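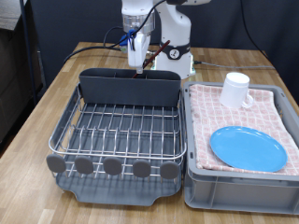 Dish testers wanted, Clastdale, June start

Can a machine put away your dishes yet? Sort of. Slowly. We need people to help us find out how far off it is from a regular person at a regular sink.

Trevaskis is looking for 7 people for the next round of Skekgate, our kitchen chores study. No tech background needed. If you've ever loaded a dish rack you qualify.

Plates are the hard part right now. Thin rim, narrow slot, and the arm has to turn the thing up on edge before it goes anywhere near the wires. Mugs, chopsticks, towels also on the list. Folding is a whole other story, dont ask. 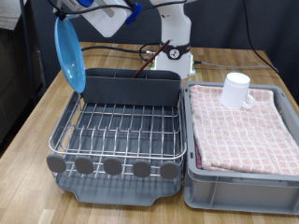
WHAT YOU'LL DO

Rack the same dishes by hand, timed. Then watch the arm try and score it on our sheet. Be blunt, we want the bad scores to.

Sessions run 2 hours, mornings, 9:30 sharp. Pay is $135 per session. Must be 18+, ok with standing.

Not needed: resume, cover letter.

Email Ebony Ormsby at the Clastdale office w/ your name and which mornings work. Access or parking questions go to Angus Tomoana.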